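5. Recording demonstrations in simulation: the button task 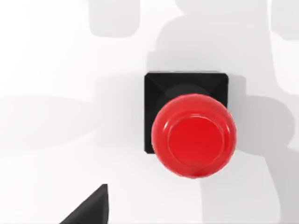 Pruvia stores each demonstration as one episode, and the training job reads only episodes marked Keep. Set up the task once per session, then record in batches. Leave the wrist view open while you drive the arm. The button is red on a square black base, with a white tabletop around it, so it is easy to find even where the arm's shadow falls across the table. Use the tip of the gripper finger at lower left to judge how far you still have to travel.

Before you start

Check that the Ikon controller is connected and that the status line reads Ready. You need at least 8 GB of free disk space for a full batch.

Recording a batch

1. Open Tasks and choose Press Button.
2. Enter your operator name exactly as it appears in the user list (for example, Parveen Soomro). Episodes with an unknown name are not uploaded.
3. Set Start Pose to Random.
4. Select Record and wait 2 seconds before moving the arm.
5. Move over the button, close the gripper, and press straight down.
6. Raise the arm clear of the button and select Stop.
7. Mark the episode Keep or Discard.
8. Select Reset and repeat from step 4.

Note: Discard any episode in which the arm hits the base or stands still for more than 5 seconds. Slow presses are fine — long pauses are not.

Note: Vary your approach. A set of 3,000 episodes that all come in from the same side will train a policy that works from that side only.

Caution: Do not change the lighting or the camera position partway through a batch. If you have to, close the batch first and open a new one.

Caution: Reset clears the current episode if it has not been marked. It cannot be recovered.

Uploading

Select Close Batch, then Send to Jirnutix. Keep the local copy until the batch shows as Verified. If it stays at Pending overnight, send the batch number to Kausar Kakakhel.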